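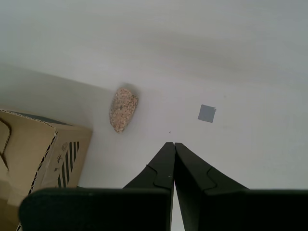

Mireille Bodin used to tell her students that a town should be read from the kerb upwards. Kerbs take more knocks than anything else in a street, she said, so the hardest stone a town could afford usually ends up there, and the softer stone begins at about knee height.

Chapter 3
Stone and the Town

3.1 Why stone differs from place to place

Before the railways, stone was costly to move. A load carried by cart over poor roads could cost more to bring than it had cost to cut, and builders used what lay close by unless they had a river or a rich patron. As a result, many older towns take their colour from the ground beneath them. A town on limestone is pale. A town on red sandstone is red, at least where the soot has been washed off.

The town of Sarneck, which we shall follow through this chapter, stands where two kinds of rock meet. Granite lies to the north of the river and sandstone to the south. The oldest part of the town wall, dated by a contract of 1463, contains both. The contract names the quarry for the gate but leaves the rest of the wall to the mason's choice, and the mason seems to have taken stone from whichever bank was easier to reach that season.

3.2 Granite and sandstone compared

Granite forms when molten rock cools slowly underground. Slow cooling gives the crystals time to grow, so they can be seen without a lens. Most granites contain quartz, feldspar and a dark mineral such as mica. The feldspar often decides the overall colour, and it may be white, grey or pink.

Sandstone is made of grains that were laid down by water or wind and later cemented together. How well it lasts depends largely on the cement. Silica makes a tough stone. Clay makes a weak one that may crumble after a few hard winters.

These differences matter to the mason. Granite is slow to work and blunts tools quickly, but it keeps an edge for centuries. Sandstone can be carved in fine detail – leaves, faces, lettering – and the detail may be lost within a few generations if the stone faces the rain.

3.3 The quarries at Sarneck

At their busiest the northern quarries employed some 40 men. Boys started at 14 and carried tools to and from the smith. At 18 they could be taken on as cutters, if a place was free. Wages were paid by the finished foot, with deductions for spoiled blocks, and the deductions caused most of the disputes recorded in the pay books.

The Bailly family held the lease for three generations. Their ledgers survive almost complete and show that kerbs and setts brought in steadier money than building blocks. Orders for houses rose and fell with the harvest. Streets had to be mended every year. The southern quarry at Varkel kept no such records, and what we know of it comes mainly from church accounts.

Key terms in this chapter

Ashlar: stone cut square and laid in regular courses.
Bedding: the layers in which a sedimentary rock was laid down.
Rubble: rough stone used with little or no shaping.
Sett: a small squared block used for paving.

We begin with the wall itself and the two ways in which its stone was laid.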